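Porby Sedge Key: character table and notes

Maintainer: Hyun-seo Shin
Field records: Eun-ji Wang, Maxence Lecomte
Last change to the table: 4th April

Contents

The package holds one table of vegetative and fruiting characters for sedges (Carex) of wet meadows and ditch banks in the Porby survey area. It covers 35 species. Grasses and rushes are left out. Each row is one species and each column is one character. Blank cells mean the character was not scored. A zero means it was scored and absent.

Files

taxa.csv: species list with accepted name and synonyms
characters.csv: the main table
terms.txt: short glossary
key.txt: dichotomous key built from the table

Characters

Culm section: round, blunt-angled or sharply three-angled, scored at mid-height.
Blade width: in millimeters, widest point of the longest leaf. Minimum and maximum are in separate columns.
Sheath front: smooth, cross-wrinkled or dotted. Score on lower sheaths only. Old sheaths split and should be skipped.
Ligule: longer than wide, or wider than long.
Spikes: stalked or stalkless; male and female flowers on the same spike or on separate spikes.
Perigynia: length, beak length, number of veins on the back face, hairs present or absent.
Achene: two-sided or three-sided. This column has no blanks.

Measurements

Lengths were taken from pressed sheets under a 10x lens. Where possible, 4 plants were measured per species. Fresh plants run slightly wider in the blade, and users keying live material should allow for this.

Known problems

Vein counts by the two recorders differ in the small-fruited group. Hwa-young Chae rechecked part of that group and her values replace the older ones. The key fails on plants without ripe fruit after couplet 93. Stop there and record to section.

Use

Tables load in Stelitar or any spreadsheet. Keep the column order, as the key script reads by position. Send corrections with a sheet number and the character name as spelled in the header row.

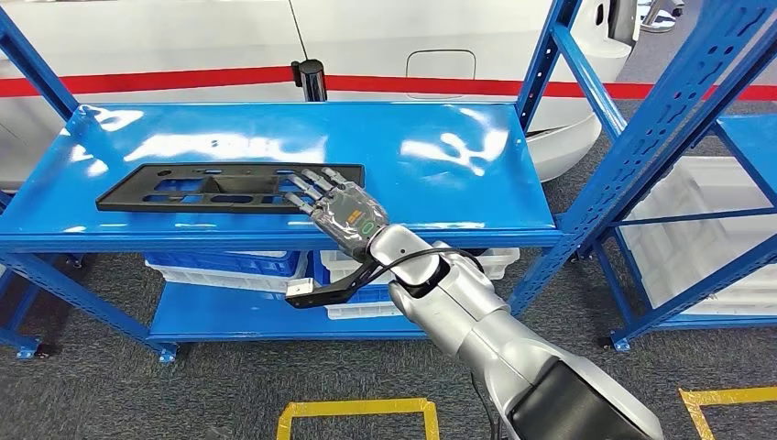 Corrections without a sheet number are held in a separate list and are not merged into the table.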